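The ferry to Mumley left at dawn, and Judit Vida was the first one up the ramp, grinning like a kid! She had waited all winter for the May swim: 800 yards of cold green water, from the old pier to the lighthouse steps.

"You're 56," Miklós Bozsik said, hugging his thermos. "You could just watch."

"And miss this?" She threw her arms out at the whole shining bay (and nearly knocked his hat into it).
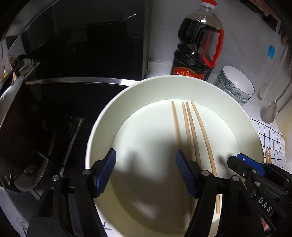 The horn blew and in they went, up to 50 swimmers whooping at the cold. Oh, it was glorious! The waves slapped her ears, the gulls screamed, and halfway over she rolled onto her back just to look at the sky. Somewhere behind her Miklós was yelling from the rowboat, something about lunch, or sharks.

She touched the lighthouse steps second to last and laughed until she got the hiccups.

"Again?" she called.

Miklós was already turning the boat around.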